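# Protokoll Janarum-Runde, Boditz

Dabei waren Dulce Serrano (hat geleitet), die beiden vom Training, unsere drei Bediener und ich. Ich schreibe diesmal mit, also beschwert euch bei mir, wenn etwas fehlt. Die Bildschirmleute haben sich entschuldigt, ihre Punkte habe ich unten trotzdem reingenommen.

Angefangen haben wir mit der Küchenaufgabe in Ulis, also Brett links, gelber Korb rechts, und dazwischen unsere beiden schwarzen Hände.

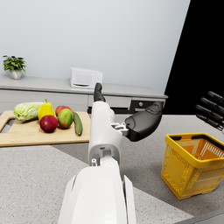
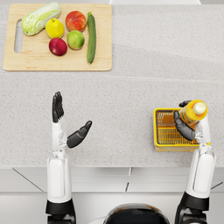 *Seite zuletzt geändert: 30.04.2018*

## Stand der Aufnahmen

Seit der letzten Runde sind 242 Durchgänge dazugekommen, davon hat die Prüfung 165 durchgewunken. Dulce fand das mager, die Bediener fanden es prima, und ich saß dazwischen und habe Kekse gegessen. Der größte Teil vom Ausschuss kommt von abgebrochenen Griffen. Da fährt jemand an die Flasche, merkt zu spät, dass der Daumen falsch steht, und drückt auf Stopp, statt zurückzusetzen. Solche Aufnahmen landen dann im selben Ordner wie die guten, und das Training muss sie mühsam wieder rausfischen.

Beschlossen: Abbrüche bekommen ab sofort eine eigene Taste. Wer sie drückt, muss keinen Grund eintippen (das war der alte Vorschlag, und es hat kein Mensch gemacht!). Gelöscht wird nichts, die Abbrüche wandern nur in einen anderen Ordner.

## Flasche in den Korb

Darüber haben wir am längsten geredet. Im zweiten Bild oben hält die rechte Hand die Flasche halb über dem Korb, und genau da scheiden sich bei uns die Geister: Wann darf man loslassen? Unser schnellster Bediener öffnet die Finger, sobald die Flasche über dem Rand ist, und lässt sie die letzten Zentimeter fallen. In der Simulation kommt er damit meistens durch. Die Trainingsleute wollen das auf keinen Fall in den Daten haben, weil der Arm hier in der Halle es dann genauso machen würde, und dann wischen wir Saft auf.

Es ging eine Weile hin und her. Ich fand beide Seiten verständlich, ehrlicherweise habe ich früher auch fallen lassen. Geeinigt haben wir uns so:

- Flasche bis auf den Korbboden führen, dann erst Finger auf.
- Nach dem Öffnen die Hand gerade nach oben wegziehen, nicht zur Seite. Sonst nimmt man den Korb mit.
- Kippt die Flasche nach dem Loslassen im Korb um, zählt der Durchgang trotzdem.
- Kippt der Korb, zählt er nicht.

Beim letzten Punkt wollte Dulce noch wissen, was mit einem Korb ist, der nur rutscht. Rutschen ist erlaubt, solange er auf der Platte bleibt. Eine Grenze in Zentimetern wollte keiner festlegen, das schauen wir uns an, wenn wir mehr davon haben.

## Und die linke Hand?

Die Frage kam von mir, weil ich beim Sichten dauernd darüber stolpere. Die linke Hand hat bei der Flasche nichts zu tun, und jeder parkt sie anders. Manche halten sie offen über die Platte, wie im zweiten Bild, manche ziehen sie ganz an den Körper, und bei mir wandert sie gern während der Aufnahme herum, wenn ich mich am Pult kratze. Das Modell lernt dieses Gewackel brav mit.

Das Training hätte gern eine feste Parkhaltung für alle. Die Bediener sagen, dann schläft ihnen der Arm ein. Kompromiss: offen, leer, Finger nach vorn, irgendwo zwischen Brett und Vorderkante, und ab dem Start der Aufnahme stillhalten. Wer zwischendurch ausruhen muss, macht das zwischen den Durchgängen. Ich probiere das eine Woche lang selbst aus und berichte, ob mein Arm noch dran ist.

## Das Brett mit Obst und Gemüse

Längere Diskussion darüber, ob das Zeug auf dem Brett stört. Bei der Flaschenaufgabe ist es ja nur Ablenkung, und eine der Bedienerinnen hat gefragt, ob wir es nicht einfach rauswerfen und die Szene schlanker machen. Nein, bitte drinlassen! Wir brauchen dieselbe Küche später für die Sortieraufgabe, und das Modell soll schon jetzt lernen, den Kohl und die Gurke in Ruhe zu lassen.

Was wir aber ändern, ist die Anordnung. Ulis würfelt bisher nur die Flasche und lässt das Brett, wie es ist. Künftig wird auch auf dem Brett neu verteilt, und zwar nach jeweils 100 Durchgängen. Bei jedem Start neu würfeln wäre dem Training noch lieber gewesen, aber dann bleibt die Gurke gelegentlich im Brett stecken und zittert, und das will sich niemand ansehen.

Offen ist, ob die Gurke so weit rechts liegen darf. Aus der Kopfkamera kommt einem der Unterarm sehr nah dran vor, von oben sieht man besser, wie viel Platz wirklich ist. Die Bediener sollen beim Anfahren beide Ansichten offen haben. Wer nur einen Bildschirm hat, meldet sich bei Dulce.

## Kameras

Punkt der Bildschirmleute, von mir vorgelesen: Die Kopfkamera ist ihnen zu voll mit Arm. Im ersten Bild nimmt er unten in der Mitte ziemlich viel Platz weg, und der Korb ist unten angeschnitten. Sie schlagen vor, die Kamera etwas höher zu setzen. Das Training ist strikt dagegen, mitten in der Sammlung am Blickwinkel zu drehen, sonst passen die alten Aufnahmen nicht mehr zu den neuen.

Dulce hat entschieden: bleibt bis zum Ende der Serie, wie es ist. Wer möchte, darf eine höhere Kamera als Zusatz mitlaufen lassen, sie wird aber nicht fürs Lernen verwendet. Ich fand das vernünftig, die Bildschirmleute werden murren, und ich habe versprochen, es ihnen schonend beizubringen (hiermit geschehen).

## Wie viele noch?

Ziel bleiben 2.000 gute Durchgänge für die Flasche bis November. Mit der neuen Abbruchtaste rechnen wir nicht mit mehr Aufnahmen, nur mit saubereren. Falls es knapp wird, möchte Dulce lieber die Frist verschieben, als an der Prüfung zu sparen. Steht jetzt im Protokoll, darauf komme ich im Herbst zurück.

## Wer macht was

- Abbruchtaste einbauen und eigener Ordner: Training
- Loslassregel ans Pult hängen, bitte groß und lesbar: ich
- Neuverteilung auf dem Brett in Ulis: Training, sobald die Taste läuft
- Zweiter Bildschirm fürs hintere Pult: Dulce
- Alte Aufnahmen auf fallen gelassene Flaschen durchsehen: die Bediener reihum, jeder nur die der anderen

Die Sortieraufgabe haben wir nicht mehr geschafft, die kommt beim nächsten Mal als Erstes dran. Kekse bringt dann bitte jemand anderes mit.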